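Henari

Henari is a dried-goods packing firm in the river town of Fesesstead, known chiefly for its spice mixes and, among people who study working life, for the slow and argumentative way in which it brought in robot arms. It employs around 300 people. Its founder, Lorne Sandhu, described the firm in a trade newsletter as "a chilli company with a filing problem".

Background

Until the change, sorting and portioning were done by hand on two shifts, the first starting at 6 a.m. The work was steady, dusty and hard on the wrists. Staff turnover was high, a fact the management blamed on the bus timetable.

The Vachon programme

The programme, named after the street where the first trial room was rented, began one December with a promise that no jobs would go. None did, though several changed beyond recognition. Sixteen packers were retrained as "arm leads", a title they disliked and later got a pay rise for. An arm lead sets out the bench, watches the arms work and steps in when they do something creative. Diane Petrenko, the first to hold the post, wrote in the staff magazine that she had gone from packing chillies to supervising something that packed them worse.

Each new task is tried on an ordinary table before it goes anywhere near the packing hall. Bench trials use small amounts of food and simple containers, and the same move may be repeated 100 times before anyone signs the form. The form itself has been revised more often than the arms.

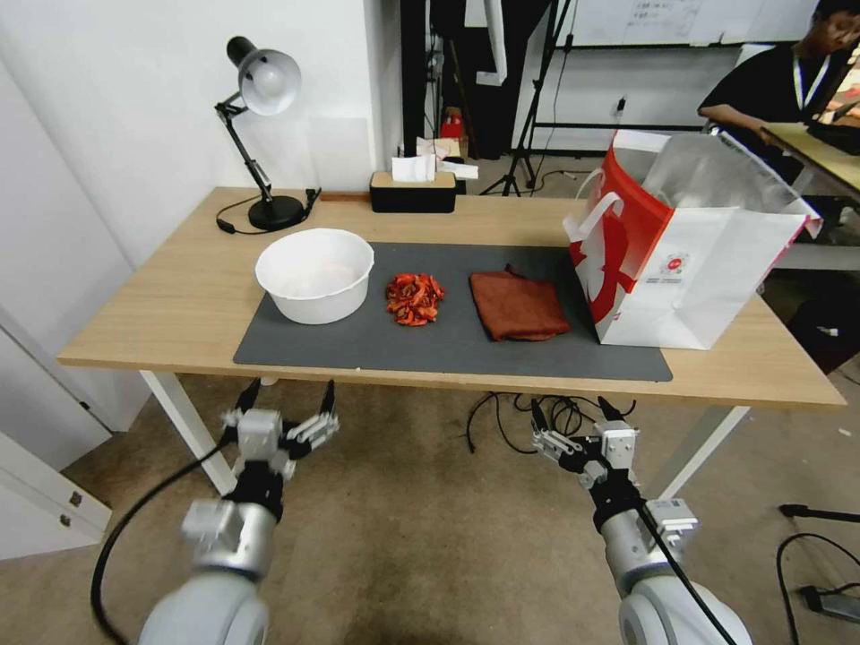 Bench set out with a bowl, a small red heap and a folded cloth, within reach of two arms.

Effects on staff

Wrist complaints fell, while complaints about chairs rose sharply. Packers who had talked all day across a line found themselves at separate desks, and the canteen break was lengthened after a petition. The Dremden site, which joined the programme later, kept its benches in pairs for this reason.

Pay remains disputed. Arm leads are paid by the hour, but the bonus is still worked out by weight packed, under a rule written when all the packing was done by people. A new rule is being drafted.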